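DASTON, August 12, 2026 – Fluvadton is teaching robots to handle cloth, and the first big round of examples is in! Over five months, our people guided robot hands through everyday work with fabric in two homes in Daston, recording each try from start to finish.

Cloth is a wonderful challenge. It slumps, bunches and never lands the same way twice, so a learning system needs to see plenty of it.
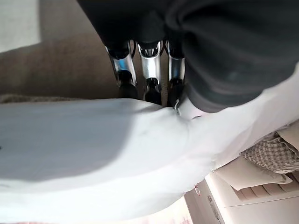 Gripper fingers on a white cloth, seen from the robot's wrist.

The recordings go next to our partner Roussel, whose Gevex learning system will train on them. We kept the clumsy tries too, and we can't wait to see what Gevex makes of them. A second round starts in February.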